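Linnea Ljungberg has strong feelings about cups. She collects tableware and soft toys for children's play corners, and when we met in June she had barely sat down before she was telling me about handles.

"A small kid wants a whole fist through there!" she says. "Give them a dainty little loop and they'll drink from the sides forever."

Her sets, sold under the name Illine, mix pretend and real. A plush guest comes to breakfast, and the table gets laid for it.
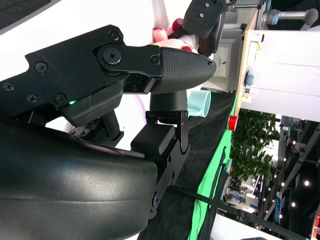 A light blue cup on its side.

She started with 40 pieces bought from a closing toy shop, Obradović, and a tea set from 1957 that she still won't lend to anyone (I asked). Pale colors came later. "I love a loud red, I really do, but put it everywhere and the food disappears. So we kept the red for little touches."

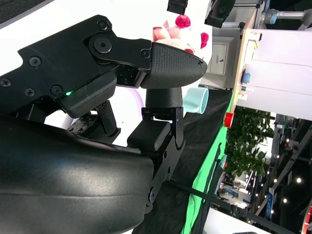
Pink plush and a tipped cup, with fluffy magenta-red pieces.

What does a good breakfast table need? She laughs and says fewer things than you'd think, and then lists a great many of them. A mug, a plate with a rim, some kind of bread. The bread matters to her enormously.
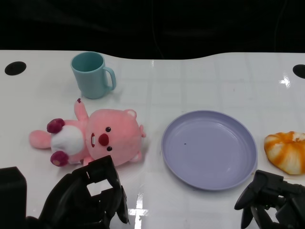
"Kids go for the twisty ones first," she says. "They turn them around and around, they wear them, they feed them to the bear. I could watch that for a whole morning!" Plain rolls, she admits, tend to stay in the basket.

Plates took longer. She went through 80 samples before settling on lavender, and her sister still thinks it should have been yellow. 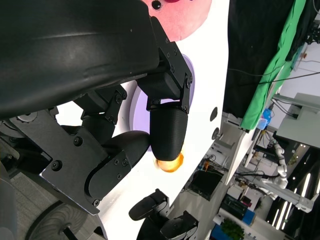 Vol. 12, p. 34

Next on her list is a soup bowl, and she is already arguing with herself over how deep it should be.

Shares 80 | Comments 40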